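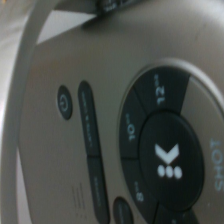 4. Evaluation of the Forkano wrist camera kit on the coffee maker task

4.1 Purpose

The Forkano kit is sold as an add-on for small robot arms. It consists of a wrist camera, a mounting bracket and a software package that finds buttons on household appliances and returns an approach pose for each one. The supplier, Plevberg, offers a student license that runs for 8 months. Our group was asked to decide whether the lab should buy it after the trial.

4.2 Test object

We used a single-serve coffee maker. Its panel combines several features that are hard for button detection: dark oval and elongated buttons on a brushed, slightly reflective surface, and a dial with cup sizes (8, 10 and 12 oz) and a segment marked SHOT around a central brew button. The SHOT segment is lighter than the three size segments and close to the panel color. White numerals on charcoal give good contrast. The lettering on the elongated buttons is small and was unreadable in the close sideways views.

4.3 Procedure

Urmas Laur wrote the motion script and Sugeng Sembiring labeled the reference poses. The arm approached the panel from 2 start positions, one frontal and one steep from the side. In the side position the print appears rotated by close to a quarter turn. We recorded 524 frames and ran the detector at its default threshold, then repeated the run with the rotation option switched on. The machine was unplugged during all runs.

4.4 Results

With default settings the detector found the central button reliably from both positions. Size segments were found from the front but often merged into one region from the side. The rotation option separated them again, at the cost of a longer processing time per frame. SHOT was the weakest target in both runs. Focus was a second problem – at 50 mm the dial was usable, but parts of the panel further from it were soft.

4.5 Assessment

Installation took one afternoon in November. The bracket fits the Kallar arm without an adapter, although the cable exit points toward the elbow joint and had to be taped down. The manual does not mention the rotation option; we found it in the configuration file.

We recommend the kit for tasks with large, high-contrast controls. For small printed labels a camera with adjustable focus should be tested first. The threshold settings are listed in Appendix B.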